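Pusher rod keeps drifting after I re-clamp it, what am I missing?
Forum: Cells, Fixtures and Small Arms
Page 1 of 1

berhanu_f
Wednesday evening post, so forgive the rambling. I look after one tabletop pushing cell at Kudent. Small arm, straight rod instead of a gripper, wooden board on a perforated table, blocks get shoved around on the board all day. It had been fine for months and then I swapped the rod, and now I can't get it to stay where I put it. I tighten the collar, touch off on the board, save the height, run it, and by lunch the tip is dragging. I redo it and it's good again for a while. The program reports the same height every time, so the arm thinks it's in the right place.

Things I've done already: new screw in the collar, wiped the rod down with alcohol, rebooted the controller (I know, I know). Torque on the collar screw is 3 Nm, same as the old notes in the binder.

gluepot
What's under the board? Everybody goes straight for the arm and half the time it's the wood. Boards cup. Ours lifted in the middle every October when the heat came on in the building.

berhanu_f
Board sits right on the table. It's bolted from below, at least it was when I got here. I've never had it off.

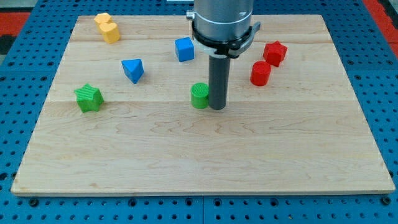 yusri_t
Rod clearance is the first thing I'd look at, before you take that board off and make yourself a bigger job. I run a cell a lot like yours at Praltalside and I had this exact thing last winter. What I do now is park the rod low over bare wood and slide a feeler gauge under it, front, middle and back. Yours is hovering just off the surface a little in front of the seam across the middle, with the green cylinder right up next to it, and that's a bad place to touch off. If one plank has come up even a hair against its neighbor, your zero is only good on the side you took it from. Go do it again on the empty front half, well away from the seam, then drive to the back and compare. If the numbers match, fine, the board is off the hook and you can go pester the collar.

berhanu_f
Huh. I always touch off near the middle because the guy before me did. Will try the front tomorrow.

hexkey_hal
Gonna disagree with Yusri a bit. An uneven board gives you a wrong height in one spot. It doesn't give you a height that's right at 7 in the morning and wrong at lunch. That's something creeping, and the thing that creeps on these is the rod sliding down in the clamp. Every block it bumps gives it a little nudge. Put a paint pen line across the rod and the collar, run it half a shift, look at the line. Costs you nothing!

yusri_t
Wood moves during the day too, hal. Ours did when the sun got on it. But sure, do the paint line, I'd do both.

hexkey_hal
Wood moves over a season. You had a window problem lol

gluepot
I had neither and mine still cupped. Just saying.

mara_bench
Did the new rod come from the same place as the old one? I bought a few from Hamurero and they were a touch skinnier than what came with the arm. Couldn't see it, but calipers could. The collar closed all the way and felt tight, and it was really just tight against itself. You can torque that screw until your wrist hurts and the rod will still walk.

berhanu_f
Oh no. It's from a different supplier, yes. The old one is still in the drawer, so I can measure both.

mara_bench
There you go. And please don't fix it with a wrap of tape. I did that and got a rod that stayed put but leaned, and then every push went a little sideways.

hexkey_hal
Tape is fine for an afternoon.

mara_bench
It is not fine for an afternoon, Hal.

berhanu_f
Okay, update. Did the front and back check first like Yusri said. There IS a difference, 35 hundredths of a millimeter from front to back. I was pretty surprised, I figured that board was flat. Then I drew the paint line and ran 153 pushes, and the line had split. Rod had dropped, you could see it without a magnifier. Calipers say the new rod is thinner than the old one too. So I guess everyone gets a point.

Old rod is back in for now. I'm going to pull the board this weekend and see what's going on underneath.

yusri_t
Nice. Take the bolts out a little at a time, going corner to corner, and mark which way around the board was. I put mine back rotated and spent a whole morning chasing positions that were all off by the same amount.

gluepot
Told you it was the wood

hexkey_hal
It was the clamp!!

berhanu_f
Does anybody have a source for rods that measure right? Gunawan has some listed but the page doesn't give a tolerance.

mara_bench
Email them and ask for the measured diameter. If they won't send it I'd just get a length of ground bar and have somebody round the end for you. Check it in the collar before you tighten anything, it should slide in snug with no wiggle.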